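6 May 2018

Back late from Tendthorpe with a sore head and flour on my good trousers. I had told Mavis I would write this up properly for Bellcombe, but tonight I just want it down while I remember it, before everyone's version gets tidied.

The fault is back. Spyros swore in April that it was cured. New settings for the grip, he said, 200 trial runs, all fine. I asked what he had run them on and he said the foam blocks. Well, foam blocks don't flake and they don't have a soft side and a hard side. I said so then and got the patient smile.

So this morning we did it with bread. The first few went over quietly enough. Then on run 16 the arm closed on a plait, lifted it a hand's width, and the fingers went on squeezing. The number on the screen said 22 and stayed at 22 while the crust gave way under our noses. Ademir hit the stop button. The arm did stop, I'll give it that, though it took longer than I would like if that were my thumb in there.

Spyros says the sensor froze. Rochelle thinks the sensor was fine and the program was reading an old value. I don't much mind which of them is right. What bothers me is that the thing didn't know it had gone blind, and carried on as if all was well.
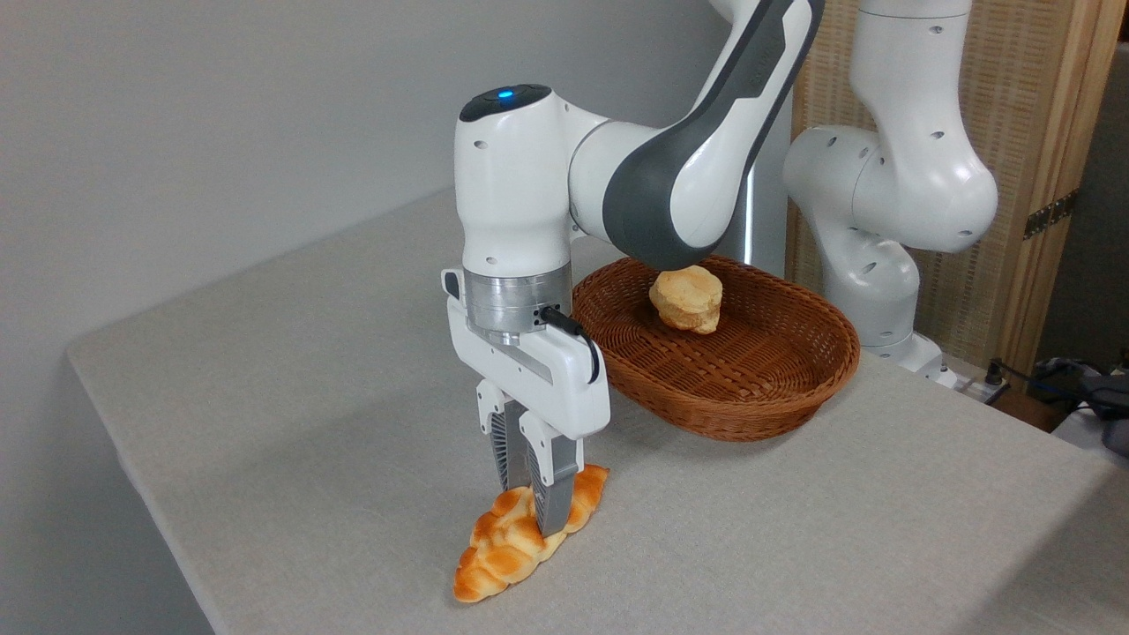
Fingers down on the plait, round bun in the basket behind.

After lunch they turned the force down and tried again, and of course it behaved. Kenji was ready to call it a day and ring Pettigrew with the good news. I asked what had been mended. A long silence. Turning it down means it squeezes more slowly when it goes wrong, as far as I can see. Rochelle backed me up, a bit reluctantly.

Also asked again about the second arm. Does the stop button halt both? Ademir believes so. I wrote "believes" in my notebook and underlined it. He is going to test it tomorrow with me standing there.

No call to Pettigrew, then. I want 100 runs on real bread with the log kept for every one, and I want the arm to quit by itself if the reading doesn't change. Spyros calls that a week's work. He said the Pindar job would be a week as well.

Ate one of the spare buns on the train. Rather dry. Must ring Mavis before nine.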